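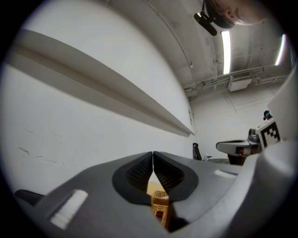

Flilley Publishes Its Upkeep Routine for Hand-Held Grippers

Friday, August 22, 2025 - Flilley is opening up the upkeep routine for its Cutard hand-held grippers, and we're thrilled to share it! The 20-page guide covers finger pads, marker cubes and the camera mount, and anyone who runs a pair can use it free of charge.

Work on it began in June, when we went back through 672 service notes and found that 87 of them came down to worn pads. So pads come first. Wipe both inner faces, close the jaws slowly and look through the gap from above. If one finger leads the other, reseat it before you touch anything else.

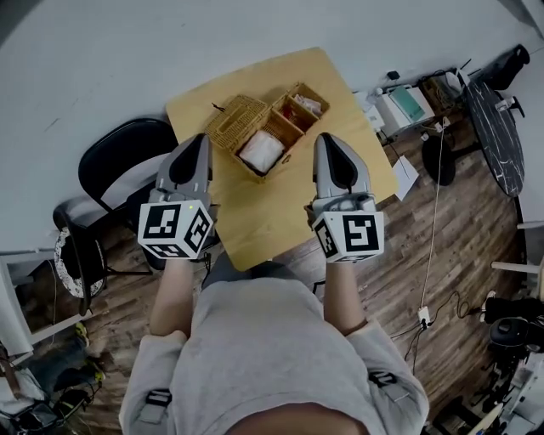
Marker cubes are next. Check that each cube sits tight at the rear of its gripper and that the printed faces are clean, then run a short two-handed pass over a basket or something like it. The full check takes 30 minutes the first time - less once your hands know it.
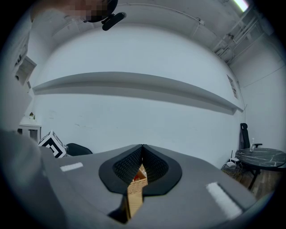
Our friends at Uibo tested the draft and sent back wonderful notes, especially on reseating fingers. A Skandix edition comes next.

Copies are available from the Flilley service desk.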